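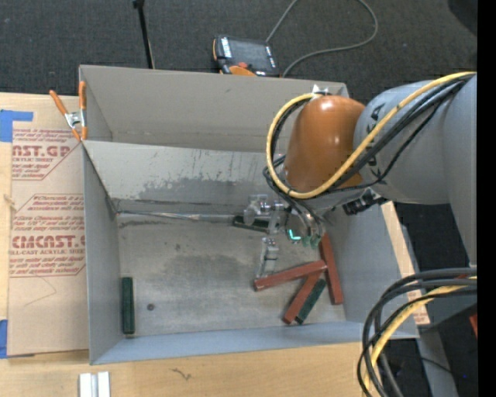

Figure 3. Red and green blocks on the floor of the divided bin, rear section empty.

4.2 How the blocks end up lying

I went into this part thinking color would matter, and Krystyna Szewczyk bet me it wouldn't. So far she's ahead! What I keep noticing is how blocks lean on each other. Look at the red ones in Figure 3 — they touch end to side, and a green one lies flat against the diagonal red. Another green sits off by itself next to the left wall. We logged 300 layouts like this by hand (Josué Brito did most of the sketching, bless him), and I sorted each block as "touching" or "alone." The scuffs on the partition and the worn floor I left out of the coding. Layouts with fewer than 8 clear contacts across 10 repeats went into a separate pile, see Section 4.3.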